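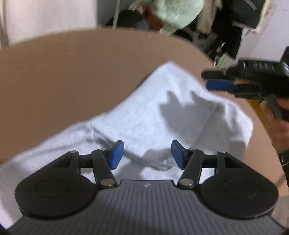 Figure 4.1 Light gray cloth before flattening, with a raised fold and soft creases near the lower center.

Textiles > Care and Storage > Chapter 4

Chapter 4
Folding and Flat Storage of Household Textiles

This site uses cookies to remember your reading position. Accept | Manage settings

Chapter 3 dealt with drying and with the residual moisture a fabric may hold when it is taken down. This chapter covers the work that follows: flattening, folding, stacking, and shelving. It is assumed that the reader can identify the warp and weft directions of a woven cloth and can tell a selvage from a hemmed edge. Readers who cannot should review Section 2.2.

4.1 The unfolded state

A cloth dropped on a work surface takes a shape set by its stiffness, its weight, and the way it was released. The resulting form is described in this book by three terms. A ridge is a raised fold standing clear of the surface. A crease is a line along which the cloth has bent sharply. A lap is an area where one part of the cloth lies on another. The cloth in Figure 4.1 has a ridge rising toward the upper right. The softer lines near its lower center are classed as creases for the purposes of Exercise 4.

Ridges are removed first. A ridge pressed down in place becomes a crease, and in plain-weave cotton that crease may remain after the cloth has been folded and stored. The ridge should be opened by drawing the cloth outward from both sides, with the pull applied along the warp or the weft. A pull on the bias stretches the cloth and leaves the corners out of square.

4.2 Work surface

The surface must be larger than the opened cloth on every side. Where this is not possible, the cloth is half-folded in the air and laid down as a double layer. A smooth surface lets the cloth slide during alignment. A rough one holds it in place but resists correction, and it may catch loose weaves. Light from one side makes low ridges easier to find, because each one throws a shadow. Overhead light hides them.

Unsorted clothing should be kept off the work surface. Manríquez and Wike, working in the Ustham linen rooms, recorded 884 folding operations and found that most interruptions came from items sliding into the work area from an adjoining heap. Their layout, known as the Clandbridge arrangement, places unsorted goods behind the surface and finished goods to the side of the worker's dominant hand.

4.3 Grip points

Two grip points are enough for cloths up to the size of a hand towel. They are placed at adjacent corners, or on opposite sides of a ridge when the corners cannot be found. Each grip should take in the hem and a small margin of the cloth behind it. A grip on the hem alone tends to roll.

For larger pieces, such as sheets and tablecloths, the method of Section 4.6 is used, with two workers facing each other.

Terms introduced in this chapter: ridge, crease, lap, grip point, half-fold, book fold, face edge.

Section 4.4 begins with the half-fold, from which 11 of the standard folds in Table 4.2 are derived.

Last updated: September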